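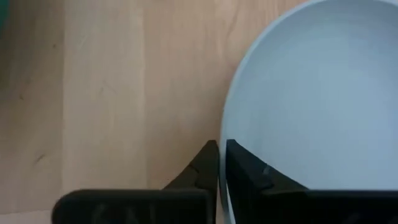
The Drerton Ledger
A crime novel by Saqib Mengal
Paperback, published by Ladura

It is 1983 and the Cloltau ferry has stopped running for the winter. Ruth Engebretsen, who keeps the accounts for the harbour office at Drerton, finds a week of entries in handwriting that looks like her own. She didn't write them. The man who could explain them was last seen on the final crossing, and his car is still parked on the slipway.

This is Mengal's first novel. It can be read on its own, though a second book with the same main character is being written.

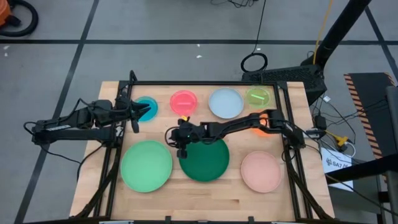 Most of the story takes place indoors, between the harbour office and the boarding house where Ruth rents a room. The long supper in chapter seven is the part readers mention most. The landlady has no matching crockery. Who sits where at that supper matters later on, so it is worth reading slowly.

The first printing is 1000 copies. Of these, 100 are signed on the title page and can be ordered at the same price while they last. Please choose "signed" before adding the book to your basket, as we can't swap copies once they have been posted.

Orders placed before noon go out the same day, except on Wednesday, when the office is closed. Reading groups can email us for a discount and a sheet of discussion notes. The notes give away the ending.

Reader reviews

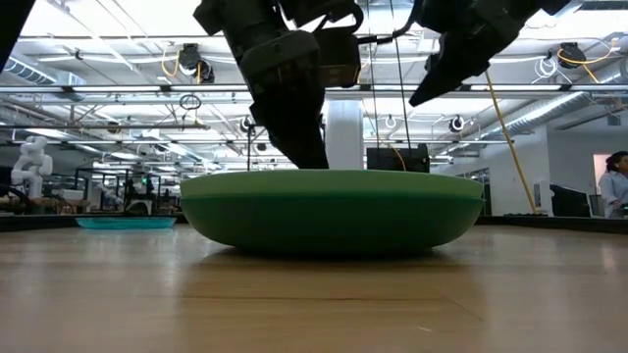 Adanech Wubshet writes: I guessed who had altered the ledger and was wrong. The middle is slow, and I could have done with less about tide tables, but the last crossing is very good. The print is a bit small in the paperback. Is there going to be a large print edition?

Reply from Ladura: We hope so, but there is no date for it yet.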